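Notes for the Fulby talk, teaching by hand vs teaching by remote. 30 min slot incl. questions so KEEP MOVING

Start with title slide, say hello, say who Hinwood are (one line only, they've had the leaflet).

Opening point. Two ways to show a robot a job. Grab the arm and push it through, or drive it from a distance with gloves. Hand guiding is lovely for one arm. Two arms plus ten fingers, you run out of hands. Ask room who has tried it.

Why a drinks counter? Small job, everyone knows it. Glass in right hand, left hand works the outlet. Glass is see-through, ribbed, shiny tray underneath, chrome everywhere. Horrible for vision. Good.

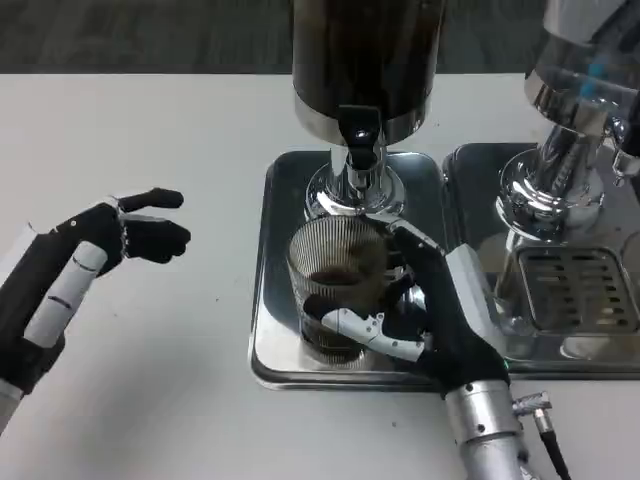
Operator side next. Karaca gloves, headset, operator stands out of line of sight on purpose so they only get what the robot gets. Otherwise they cheat without meaning to and the policy learns moves it has no way of seeing the reason for. Say this slowly, people miss it.

Lag — mention it. 128 ms on a bad afternoon, operators start doing little stop-go movements and those end up in the data. We throw those runs out. Didn't at first. Cost us most of April.

Idle hand. Big one. While one hand is holding, what does the other do? If the operator lets it drift, robot learns drift. House rule now: park it open or loosely curled, above the table, touching nothing, untill it's needed.
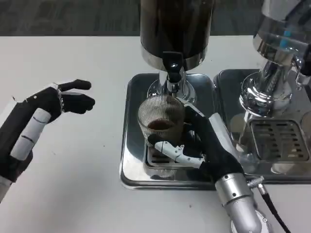
Numbers slide. 1000 demos in the Fano set, 2 operators. Don't read out the table!! Someone will ask about more operators, answer is yes we want them, styles differ more than you'd think, one goes in thumb low, other one high up near the rim.

Grip force. No feel in the gloves, so operators squeeze too hard for the first hour or so. Tell the glass story if time, skip if not.

Then the two-handed bit. Hold steady with one, fingertip up at the outlet with the other, both have to agree on where the glass is. Hand guiding fell over here for us, remote didnt.

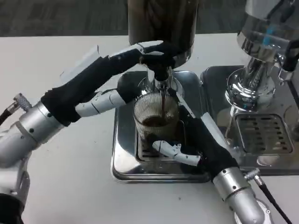

When to stop a demo. We used to cut the recording as soon as the glass had enough in it. Bad idea, robot never learned to let go and back off. Record the boring end as well.

Cables. Tape them, watch them, someone always asks.

Last slide — what we'd do differently
- fix camera height before day one
- write the start pose down
- label failed runs, dont delete (lag ones are the exception)

Questions. Water. Get the adapter back off the lectern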